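桌面清空主义，我不信

每隔一阵，就有朋友转给我一篇讲“空桌面”的文章。文章里的桌子永远像刚从店里搬回来，连一粒饼干渣都没有，主人坐在旁边喝茶，神情仿佛已经还清了房贷。我看完总要低头瞧一眼自己的桌子，然后把文章关掉。

我试过。去年二月，我花24块钱买了一只带隔层的收纳盒，又花了一整个星期天，把家里的笔按粗细、颜色和“还能不能写”分了类。最后一类工作量最大，得一支一支在废纸上画圈，画到手腕发酸。傍晚收工，桌上干干净净，我对着它坐了一会儿，想记个电话号码，站起来找笔，找到笔又找纸，等都找齐了，号码忘了后四位。

收纳盒现在装的是电池和几把不知道开哪扇门的钥匙。

卖收纳的人有一套说法：每样东西都要有“家”。这话我同意一半。东西当然该有个去处，可是一支笔一天里要被拿起来多少回？每回都送它回家，再每回登门去请，我成了它的司机。我的朋友瓦伊勒·拉马丹更彻底，他给抽屉贴了标签，标签又分主标签和副标签。上次去他家借一支笔，他替我查了表。笔在“书写—彩色—备用”，打开一看，里面是胶带。他说这是过渡期。过渡期到今年已经是第三年。

还有人拿效率说事。说找东西浪费生命，一年下来能浪费多少多少小时。我从来没见他们算过收东西花掉的小时。把笔盖朝同一个方向摆齐，也是要用命去换的。

所以我现在的办法很省事：正在用的，就躺在桌上。彩色笔一类的小东西尤其如此，它们本来就是拿来随手抓的，关进盒子里就成了收藏品。
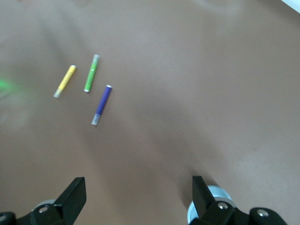

黄、绿、紫三支，各躺各的，盖子也没朝一个方向。

我承认这里面有懒的成分，大概占六成。剩下的四成是经验：看得见的东西才会被用掉。我抽屉深处有一盒颜料，买的时候雄心勃勃，收得妥妥当当，至今没有开封，保存状况堪称博物馆级。

当然，摊着也得有个限度。我的限度是胳膊肘：写字时肘部如果压到第二样东西，就该收拾了。压到一样算正常接触。胡兹兰·斯拉维不同意，她认为限度应该是能放下一只盘子。她家的书桌兼做饭桌，立场不同，可以理解，上次在她那儿吃面，我面前确实有一只盘子的地方，一寸也不多。

收纳盒我还留着。谁想要，可以来拿，钥匙也一并带走，说不定有一把正好是您家的。

相关阅读
· 标签机是怎样毁掉一个家庭的周末的
· 抽屉最里面那一层
· 我为什么不再买笔记本
· 读者来信：胳膊肘标准是否适用于左撇子

投稿与联系：Trinescombe 编辑部
© Trinescombe 版权所有，转载请先来信
返回顶部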